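Guloten Gloves – Frequently Asked Questions

Last updated 09/11/2018

Orders and Shipping

How long will my order take?
Orders placed before noon go out the same day. Delivery takes three to five working days. Orders with custom liners take two weeks longer, as the liners are cut after you order.

Can I change my order after I place it?
Yes, until you get the shipping email. Reply to your order confirmation and tell us what you want changed. Once a package has a label on it we can't pull it back, and you will need to use the return form.

Do you ship to PO boxes?
Yes, but only by regular mail.

Can I order for a group?
We sell to ski clubs, farm stores and work crews. The group price starts at 12 pairs, and sizes can be mixed. Styles can't be mixed at that price.

Sizing

How do I find my size?
You need a soft tape measure, or a piece of string and a ruler. Measure around the palm at the knuckles and leave the thumb out. Use the hand you write with. It is usually a little bigger than the other one. Keep your hand flat but relaxed, and don't pull the tape tight.

Palm size alone works for most people. If you have long or short fingers, take the length too.

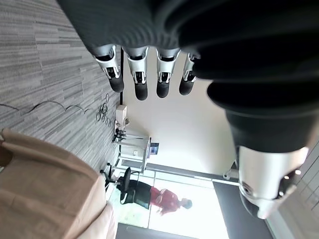

Finger length is measured from the crease at the bottom of the finger to the tip. The palm number sets your size, and the length number tells you if you need the long cut. Take the longest finger only. Fingers end at different levels, as the four in the photo do, where the second one reaches down the furthest and the fourth is the shortest. The gloves are cut with the same kind of difference built in, so one number is enough. The thumb is not part of the length measurement either.

I'm between two sizes. Which one should I get?
For the Cinico, take the smaller size. It is unlined goatskin and will give across the palm in the first few weeks. For the Salminen, take the larger size. The wool liner does not stretch, and a tight lined glove is a cold glove.

Do you make a long cut in every style?
No. The Cinico and the Salminen both come in a long cut. The short cuff driving glove (style 1184) comes in the regular cut only. We may add a long version in February if we can get enough of the thinner hide.

Do the gloves shrink?
The leather will if you dry it on a heater or in a clothes dryer. The wool liner will if you wash it hot. Otherwise no.

Care

How do I clean leather gloves?
Wipe them with a damp cloth and let them dry at room temperature, away from stoves and heat vents. Pull the fingers straight while they are still damp. When they are dry, rub in a small amount of Stakon leather balm. A pea-sized dab does both gloves. Too much will leave them greasy and darken the tan color for good.

Can I wash the liners?
Salminen liners come out. Wash them by hand in cool water with wool soap and lay them flat. To get a liner back in, turn the fingers right side out, put the liner on your hand and slide the whole thing into the shell.

My new gloves left color on my hands. Is that normal?
With the black ones, yes. It stops after a few wearings. Wiping the inside with a barely damp white cloth helps – let them dry overnight afterward.

Returns and Repairs

What is your return policy?
You have 60 days. Gloves must be unworn and without balm on them. Trying them on indoors is fine. Exchanges for another size ship free one time.

A seam came open. Do you fix those?
Yes. Seams are covered for two years, and after that we charge a flat fee for each glove. Holes worn through the palm can be patched on the Cinico, but the patch will show. Please send both gloves, clean and dry, with your order number on a piece of paper inside the box.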